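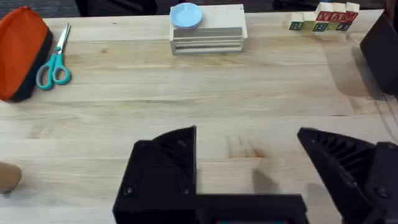

A mortgage payoff does less for a family than job training would, according to one of the replies to our class survey, and I've been chewing on that ever since. My project looked at charities that help military families with housing, and I picked the Messina fund because it's small and they answered my emails!

The fund started in February with a supper in Sellau. It brought in $3,635, all of it meant for one family's house payments.
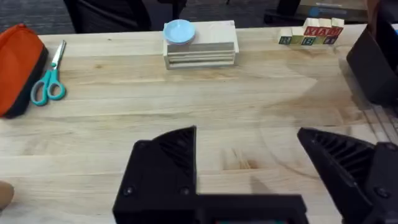
After that came the Jekia walk, which had 261 people signed up and made another $813 after costs (the T-shirts ate up a lot). I had figured the walk would beat the supper easily — nope.

For my survey I sent out 90 forms through the Cekell newsletter. Most people who wrote back liked the idea of paying a lender directly.

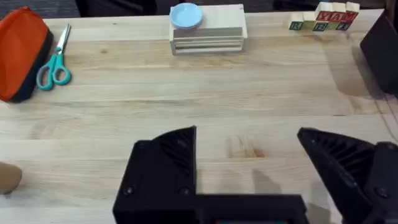
A few wanted the family to get cash and decide for themselves, and I kind of lean that way now. I still need to ask the fund how it picks who gets help, so that part of my report is pretty thin.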